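20/03/2025

Je suis rentré tard et j'ai mal au poignet droit, mais je veux écrire avant de dormir, parce que sinon demain je vais mélanger les jours. Mon professeur du soir m'a conseillé d'écrire en français une page par semaine. Cette semaine j'ai écrit zéro page, donc je rattrape.

Ce matin, réunion de toute l'équipe chez Grornent. La direction a confirmé ce que nous savions déjà depuis l'hiver : la ligne de tri des petites pièces sera automatisée à partir d'avril. Deux postes de tri seront fermés le premier mois, ensuite on verra. Le responsable du projet, un monsieur de Liteck qui parle très vite, a montré des chiffres. J'ai noté celui-ci : 2802 pièces triées à la main par jour, en moyenne, sur la ligne de Paredes. Il a dit « seulement ». Ce mot m'a fait quelque chose. Moi j'ai été sur cette ligne pendant 664 jours (je le sais parce que j'ai demandé mon relevé au bureau du personnel, pour mon dossier de formation), et je n'ai jamais pensé « seulement ».

Tetteh Ayaaba était assis à côté de moi. Il n'a pas posé de question pendant la réunion, mais après, au distributeur de café, il en a posé beaucoup. Qui va réparer la machine quand elle s'arrête à trois heures du matin ? Est-ce que la prime de nuit reste la même si on surveille au lieu de trier ? Est-ce que surveiller est un métier ? Je n'avais pas de réponse pour la prime. Pour la réparation, on nous a promis une formation de quatre jours. Quatre jours me paraît peu.

Il faut que j'explique un peu ma position, parce qu'elle n'est pas confortable. Depuis janvier je ne suis plus au tri. On m'a proposé de passer dans la salle d'à côté, où l'on prépare les gestes pour le bras de Hanis. J'ai accepté tout de suite. Le salaire est un peu meilleur, les horaires sont de jour, et je suis assis – enfin, plus souvent assis qu'avant. Mais cela veut dire que je montre à la machine ce que Tetteh fait encore avec ses mains. Il le sait très bien. Il ne m'a jamais fait de reproche, et cela me gêne plus que s'il m'en faisait.

Le travail lui-même, je l'aime bien. Je ne l'aurais pas cru. On prend une pince dans chaque main et on fait des gestes simples sur la planche, lentement, toujours avec la même attention. Saisir, lever un peu, reposer. Si on va trop vite, la prise est refusée et il faut recommencer. Si on hésite, elle est refusée aussi. Delali Agbeko, qui m'a formé, dit que l'hésitation se voit beaucoup plus que la faute. Au tri, personne ne regardait comment je tenais une pièce, on regardait seulement si elle était dans le bon bac. Maintenant on regarde le poignet, l'angle, le moment où la pince se ferme. C'est une sensation étrange, d'être observé pour une chose que je faisais sans réfléchir.

Cet après-midi nous avons fait 89 prises. C'est mon meilleur jour depuis que je suis dans cette salle. J'étais content et j'ai failli envoyer un message à Tetteh pour le lui dire, puis j'ai compris que ce n'était pas une bonne idée.

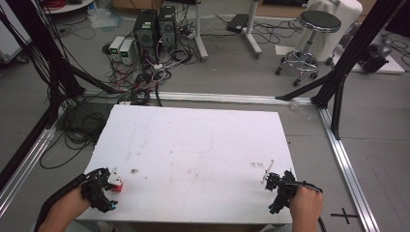 Est-ce que l'automatisation supprime le travail de mes collègues ? Elle supprime une partie de leurs tâches, surtout le tri répétitif, et elle en crée d'autres, moins nombreuses, qui demandent une formation.

J'ai écrit cette réponse dans mon cahier pendant la pause, pour m'entraîner avant la réunion du personnel. Elle est correcte, je crois. Elle est aussi un peu froide. « Moins nombreuses », cela veut dire qu'il y aura des gens sans place, et dans notre équipe je peux dire lesquels, à peu près. Ceux qui ne lisent pas bien le français auront des difficultés avec le manuel de Liteck. Je l'ai feuilleté, et même moi j'ai dû chercher plusieurs mots : « arrêt catégoriel », « consignation », « défaut de préhension ». J'ai proposé à la cheffe de faire une liste de vocabulaire avec des phrases courtes. Elle a dit que c'était une bonne initiative et qu'elle en parlerait. On verra si elle en parle.

Delali voit les choses autrement que moi. Elle a commencé à l'emballage et elle a eu deux opérations au dos. Pour elle, une machine qui prend le tri de nuit est une bonne nouvelle, et elle le dit devant tout le monde, même devant ceux que cela fâche. Elle m'a dit aujourd'hui : « Tu regrettes la ligne parce que tu n'y es plus. » C'est possible. Je me rappelle surtout les plaisanteries et la radio, et j'oublie les pieds gelés en février et la lumière qui donnait mal à la tête. Mais la radio comptait aussi. Dans la nouvelle salle, on parle peu pendant les prises, il faut se concentrer, et à midi chacun mange à son heure.

En sortant, j'ai attendu le bus avec Tetteh. Il a retiré un formulaire pour la formation à la maintenance, il l'avait plié en quatre dans sa poche. Il ne l'a pas encore rempli. Il m'a demandé si je pouvais relire sa lettre de motivation, et j'ai dit oui, bien sûr, même si mon français écrit n'est pas beaucoup meilleur que le sien. Il me l'apporte demain. Il faut que je retrouve mon modèle de lettre, celui que j'avais utilisé en janvier, il doit être dans la chemise verte avec les fiches de paie.

À faire aussi : acheter de la pommade pour le poignet, demander à Delali comment elle tient la pince droite sans forcer, rappeler le bureau du personnel pour savoir si la prime de nuit est écrite quelque part. Et réviser le subjonctif, leçon douze.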